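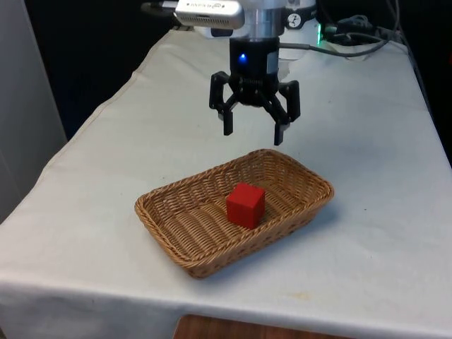

How often should the stairwell extinguishers at Sonden get checked?
Every month, with a full service each November.

Walkthrough, Wed 8 April, Bình Văn

Extinguisher 114: gauge in the green, pin and seal in place. Lovely!
Exit lights: 10 tested, all bright.
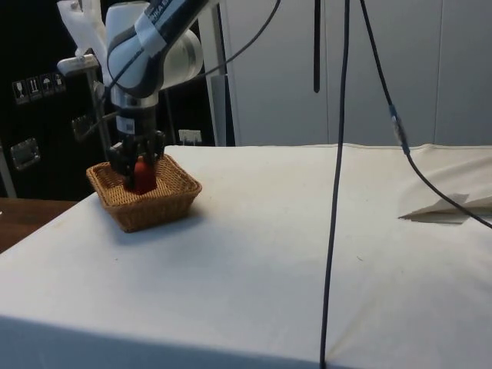
Fire door, second floor: closes by itself now (great work, Nhi!), though the latch still sticks a bit.
Smoke alarm, room 807: loud and clear.

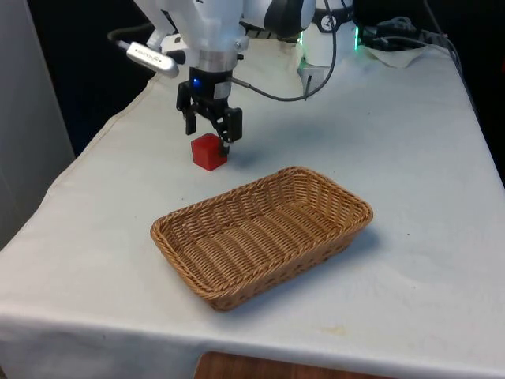

Back stairs: 2 loose treads, Grukton to refit.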